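Amstead Desk Gallery: Small Things on a Brown Table
by Nazar Maksymiv

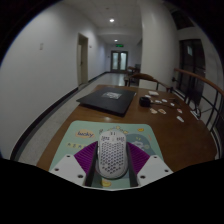
The mouse and the pad

A white mouse with a honeycomb of small holes over the palm. The pad under it is mint green, and it has the word "lucky" printed on an orange-yellow patch. I did not choose it for the word, but I admit I like to see it in the morning.

About this page

I moved to Amstead in October and my first proper purchase was a wooden table. Before that I worked two years on a kitchen bench, with my elbows hanging in the air. The table is brown and its edges curve outward, so it is kinder to the wrists than a straight board. On this page I collect the things that live on it, with some notes for people who are also arranging a small desk at home. Friends asked me for the notes more than for the photos, so I have tried to write them carefully.

Why holes in a mouse

The holes make the shell lighter, and this was my main wish, because my old mouse was heavy and my hand was tired by the end of the afternoon. The second reason is the colour of my neighbour's mouse, which was black and showed every grain of sugar. White shows other things, of course. I clean between the holes with a dry soft brush, the sort sold for watercolours. Please do not use a wet cloth on this kind of shell. Water can go inside.

The pad, a little closer

Besides the lucky patch there are many small drawings in yellow and orange, and a large blue-grey one on the right side. My niece has given names to several of them. The far corners are rounded, and I recommend this to anybody who keeps a pad near the edge of the table, as square corners begin to lift and then they catch your sleeve.

How I wash a pad

Lukewarm water in the laundry tub, a drop of dish soap, and the flat of the hand. I rinse until the water is clear, then I roll the pad in a towel and leave it flat overnight. Never on the heater! I spoiled one in this way at my old flat on Fedoruk Street, and it never lay flat again.

Care of the table

I wipe it along the grain and dry it straight after. Twice a year I put a thin coat of Terell oil on a hidden spot first, wait one day, and then do the rest. Hot cups go on a cork mat, also when I am in a hurry.

Next on this page: the lamp, and the drawer which does not close.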